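Jun 7, 2021

Jomska Publishes Its First Household Chore Results, Including the Ones It Would Have Preferred to Leave Out

STEVNESS – Jomska, which builds two-armed robots for homes and small shops, today released the full results of its spring chore trials. The company had been asked many times whether a machine can do the housework yet. It now has an answer with numbers in it, and the answer is that you should hang on to your dustpan.

The trials covered 16 everyday chores, each tried 40 times by Plelell, the company's current robot. Plelell wiped a flat counter without a miss. It put cans on a shelf with the labels facing out 39 times in 40, and on the other try it put the can on the shelf with the label facing the wall, which most people would have let slide. It paired socks at a pace best described as thoughtful. It folded a fitted sheet 2 times in 40, a score that several members of the staff privately admired.

Groceries were another matter. Unpacking a shopping bag sounds like the easy part of a trip to the store, and for anyone with hands it is. For a robot, a thin plastic bag is a container that changes shape whenever it is touched. The handles fall where they like. The sides fold in over whatever is inside, and pulling on one item tends to bring its neighbors along.

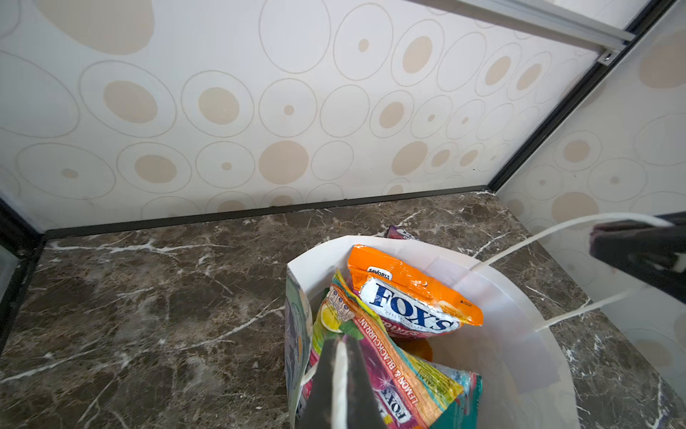

Candy is harder than cans. A can has one shape and keeps it. A bag of hard candy creases and slumps, and its shiny film throws light back at the camera, so that Plelell may have a firm opinion about where the edge of the package is and be wrong by the width of a finger. Packing turned out to be harder still, as the bag has to stay open while things go in, and a plastic bag has no interest in staying open.

"People ask me when it will do the dishes," said Santeri Riihimäki, head of trials at Jomska. "I tell them it has just learned to let go of a bag handle. They look disappointed, but I was there for the months when it didn't let go, and I am very pleased."

Riihimäki added that speed remains a sore point. "My mother watched it put away one bag of shopping," he said. "She made coffee, drank it, and asked if it had started."

Shop work came out somewhat better than housework. In a separate set of tests with Vrabec, a grocery chain with stores in and near Stevness, Plelell restocked boxed goods at a steady rate and kept going through the lunch hour. Bagging at the register was tried and set aside. Customers were patient, up to a point, and the point was eggs.

Jomska does not plan to sell Plelell for home use this year. A second round of trials begins in July, with softer fingertips, a new way of judging how hard to pull, and a wider choice of bags – paper, mesh and the thin plastic kind that caused most of the trouble. The fitted sheet will return by popular demand.

The full results, with every failed attempt listed by chore, are available from Jomska on request. Reporters who would like to see a trial in person are welcome at the Stevness workshop and are advised to allow the whole afternoon.

About Jomska
Jomska designs and builds robots for household and light shop work. It is based in Stevness, where the floors are still swept by the staff.

Press contact: Jomska Press Office, Stevness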